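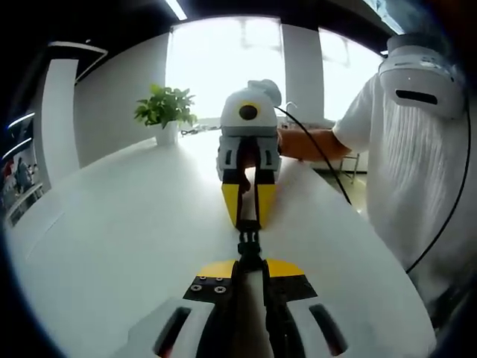 One white surface for everything is a mistake, according to a reader in Grudton: it glares by day, marks by night and hides every white part put down on it. The objection reached us after our November piece on shared workrooms, and we put it to the planner at Bastos responsible for the room at Stillimon, where a large white table takes most of the work.

The planner accepted the first point in part. "Glare depends on the finish and on where the light comes from. A gloss top under strip lights gives you a bright line wherever you sit. Ours is gloss. You also get a bright patch on the window side in the late morning, and people move their chairs for it."

The ceiling at Stillimon is black, with white light strips. The planner said the dark paint was chosen before the table and had caused more discussion than anything else in the fit-out. A black ceiling returns very little light, so the strips have to do nearly all the work after dusk. "On paper we had enough. At the table we didn't. The first setting was too low for small parts, and we raised it twice. A white top helps a good deal there. It gives back some of what the ceiling takes."

On marks, the reader was given more ground. Black rubber leaves traces on a pale finish, and so do cable sheaths dragged over the same line each day. The planner keeps a record of the top, made by dividing it into squares 200 mm on a side and noting the condition of each one. The worst squares lie along the near edge, where forearms and tools rest.

"Cleaning was being done with whatever was in the cupboard. One of those products was a cream cleaner, and it dulled the gloss finish in patches. You can feel it with a fingertip. We now use a plain damp cloth and then a dry one, and if that fails we leave the mark alone until the monthly clean."

Cables took up a large part of the conversation. The top has no grommets. Bruladix, the supplier, had offered to cut two holes 50 mm across, and Bastos turned the offer down because the seating plan was not yet settled. The planner would decide it the same way again, but conceded that the result is leads running over the surface.

"If you drill for one layout you are stuck with that layout. A lead on top of the table can be moved in a second. My rule is that it goes away from the person by the shortest path to the side, and it doesn't pass in front of anyone else. People keep to it most of the time. When three of them are plugged in at once it gets untidy."

A tray under the top was tried for some weeks. It collected plugs, tape and paper cups, and was taken off again.
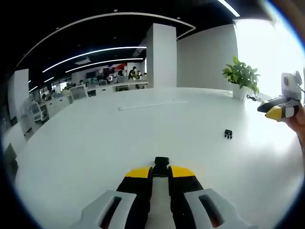
How is the table cleared at the end of a session? Small parts go into a lidded tub first, then the leads are coiled, and the cloth comes last, worked from the far side towards the near edge.

The order was written down after several clips went missing in the cloth. Anything small and black is easy to see against the top, but white pieces are another matter, and here the planner agreed with the Grudton letter without reservation. Thin strips and offcuts in white are the usual losses. A grey mat was bought for sorting them and is brought out when needed. It is not left down, as grit gets under it.

We asked about the plant. It has its own entry in the room notes, covering water, turning and the pot. "It came from reception and the far corner had daylight," the planner said. "The pot is lifted when the table is wiped. There was a ring under the first one, which had no saucer. Otherwise it needs very little."

The square pillar is a fixed point in every plan of the room. The table could not be centred without bringing one end too close to it, so the top was set off to one side, leaving a walkway. The planner measured chairs pushed back as well as chairs tucked in, which the original drawing had not done. "The drawing showed a clear route. With somebody sitting down there was no route at all."

The thickness of the top, 28 mm, was fixed by clamps already owned. A thinner one would have been cheaper and, in the planner's view, would have moved when leaned on. The joints underneath are checked every 2 months and have been tightened once.

Asked what would be ordered differently, the planner named the edge. It is square, and a long afternoon with the wrists on it is uncomfortable. Bruladix has quoted for rounding it over with the table in place. The dust is the difficulty, and the work is waiting for a period when the room can be shut.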